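Parri: plates, racks and what ends up next to them

README, v2

Status: usable. Notes still patchy, will fix as I go. Read the bit on plate colours before you load the labels, it saves an afternoon.

What's in it

600 pictures of ordinary tableware on ordinary tables. Plates mostly. Then dish racks, bowls, mugs, the odd bit of fruit. Each picture has a short text note and a row in the labels sheet. 208 of them have a rack in, the rest are plates and bowls on a bare surface or stacked in a cupboard.

No people on purpose. No food on the plates either, apart from crumbs in a few that got missed. Fruit is on the table beside the plate or in a bowl, never cut up.

Put together for Virelus, who wanted something for their kitchen stock lists: what's out, what's away, what's stood in the rack. Should do for other uses. If you want cutlery look elsewhere, there is hardly any and what there is isn't labelled properly.

Layout

pictures folder: flat, no subfolders. Was sorted by room once, gave up.
notes folder: one text file per picture, same name as the picture.
labels sheet: one row per object, not per picture. People keep tripping on this one.
heldback list: more than 55 names in there. Please don't train on those. Use them for checking only.
old folder: v1 labels. Kept so you can compare. Don't mix them with the new sheet, the colour words changed.

Columns in the labels sheet

picture: the name, no ending.
object: plate, bowl, mug, rack, fruit, other.
colour: see below.
where: table, rack, cupboard, draining board, other.
stands: flat, upright, leaning, stacked, unclear.
whole: yes if all of it is in the picture, no if it runs off the side or something is in front.
remark: free text, often blank.

"stands" is the column I'd trust least. Leaning versus upright was a judgement call every single time. A plate in a rack is nearly always tipped a bit one way. Rule we used: if you'd say "it's leaning" without being asked, it's leaning. Otherwise upright. Not scientific. Merge the two if you don't care about the difference, most uses won't.

Plate colours

This took longest. Version 1 had far too many words in it, someone had put duck egg, someone else had put mint, and half of those were the same set of plates under diffrent light. Now it is a short list:

white
cream
light blue
dark blue
pale green
dark green
grey
black
brown
red
patterned
other

Off-white goes under white unless it is plainly yellow, then cream. Speckled plates go under their main colour, with "speckled" in the remark. Sage goes under pale green. Patterned is for a proper pattern, flowers or bands, not for glaze that came out a bit uneven. Two-tone (one colour inside, another on the back) takes the inside colour, and if you can only see the back, take the back and write "back only".

Plates seen edge-on are a pain. All you get is the rim and a bit of the curve, and that's where most of the colour mistakes are. If you find one that's wrong tell us the picture name and we'll change it.

Plate or bowl

Wide and shallow with a raised rim is a plate. Pasta bowls are bowls. Anything you could carry soup in without thinking about it is a bowl. Low camera heights make shallow plates look deeper than they are, so check the width against the height before you argue. I went back over the borderline ones and moved a fair few from bowl to plate.

Saucers are plates. Side plates are plates. There's no size column. Tried it, couldn't do it fairly when nothing else in the picture gives you the scale.

Racks

A rack gets one row however long it is. Plates in the rack get their own rows with "rack" under where. Empty slots are not labelled, nor are the dividers. We did think about it. The trouble is that racks differ so much: wire ones with loops, plastic ones with a rail along the bottom and uprights coming off it, wooden ones that fold into an X. Counting slots on the wooden ones is hopeless.

Rack kind goes in the remark: wire, plastic, wood, unclear. Put the colour in the colour column as for anything else.

If the rack runs off the side of the picture, whole is no. Lots of these. Racks are long and they live at the back of the worktop or against a wall, so you rarely get the lot.

Draining board is only for the ridged bit by a sink. A rack stood on a draining board is still "draining board" under where for the rack itself, but the plates in it are "rack". Sounds fussy, is fussy, Virelus asked for it.

Fruit and bits

Apples, oranges, lemons, bananas, a pear or so. All "fruit" under object, kind in the remark. Colour is the main one, so a red apple with yellow near the stalk is red. Green apples are pale green or dark green, pick whichever. Most fruit rows are "flat" under stands, which is silly for an apple, but blank cells broke the loader. Ignore stands for fruit.

Tea towels, sponges, washing-up liquid: "other". Remark says what, if someone bothered.

Notes files

Plain sentences, written by hand, short. They say what is out on the table, what's in the rack and where things are compared to each other. Left and right mean left and right as you look at the picture. Behind means further from you. v1 mixed this up badly (some were written from the far side of the table, no idea why) and those have all been redone.

Notes don't say if something is clean or wet. You can't tell from a picture half the time, and a plate in a rack might have been there a week. Same for whose it is or what it's for. If you see a note that says "clean plates", it slipped through, let us know.

Brand names left out, even when there's a stamp on the back.

How the labels were done

Everything by hand in a spreadsheet. First pass by whoever was free at Bretix, second pass by me with the colour list open next to it. Where the passes didn't agree I looked again and chose. No third pass except for the heldback ones, which were done again from scratch with the old answers hidden.

Spelling in the remarks is not consistent. "grey" and "gray" both turn up, search for both. Only the colour column is tidy.

Known problems

Too many white plates. Nobody's fault, people own white plates. If you are testing colours, even it up first.

Dark tables under dark racks. The bottom rail of a black rack can be hard to pick out from the surface it stands on, and the edges in those rows were guessed a bit.

Cupboard pictures are dim. Some have been brightened, that's marked in the remark as "lifted". The rest left alone.

Stacks: only the top plate gets a colour if the others can't be seen properly. The row still says stacked. You won't get a reliable number of plates out of a stack so don't try.

Same plates come up over and over. A light blue set and a pale green set in particular. Fine for sorting and stock lists, bad if you hoped for lots of different crockery. We kept near-identical pictures on the same side of the heldback split, as far as we could spot them.

Glass plates: almost none. Leave them out would be my advice.

Changes since v1

Colour list cut down.
Notes redone for left and right.
Bowl and plate sorted out again.
"whole" column added.
Several pictures dropped that were too blurred to be any use.
Fruit moved out of "other" and given its own word.

Still to do

Sort the remarks.
More wooden racks.
Cups hanging on hooks, currently under "other", which is wrong.
A proper page explaining the loader. For now ask.

Using it

Free for study and for in-house work. If you pass it on, pass this page on with it and the heldback list too. Don't sell it. Call it Parri v2 if you write anything up, just "Parri" is no good now the old labels are knocking about.

Mistakes, missing files, arguments about whether a thing is a bowl: send them to the Plirkier desk with the picture name at the top. One picture per message please, long lists get lost.

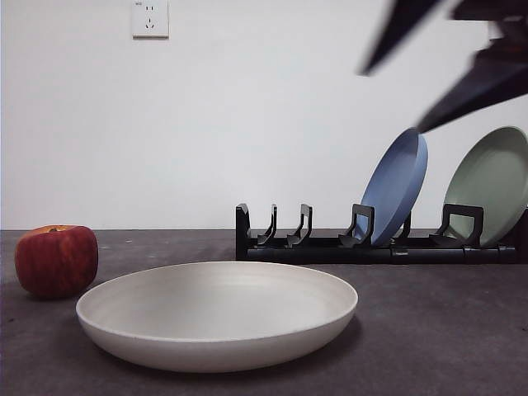 Words and labels: Parri desk, Bretix
Last changed 12 May 2023

Rows for a table like this one go plate first, then fruit, then the rack, then what's stood in it. The off-white plate on the dark grey top is white, flat, "speckled" in the remark. Apple is fruit, red. The rack is black, remark plastic, whole is no. Light blue plate: rack, leaning. The sage one: pale green, rack, upright. Order of rows doesn't matter to the loader but it makes the sheet far easier to check by eye, so stick to it if you're sending in extra ones.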